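Karkoro grasp planner: progress to 29 May 2022

The segmentation module now runs on all 2745 recorded demonstrations. Transparent objects remain the weak point, with 19 sequences rejected for missing depth.

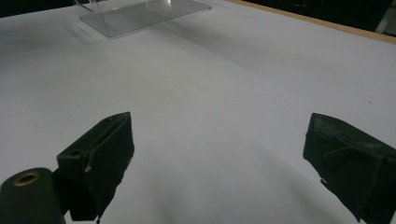 Carter Campbell has moved the contact estimator to the new filter, and replanning is stable at 13 Hz. Work on the clear-container case continues until October. No change to the budget is requested.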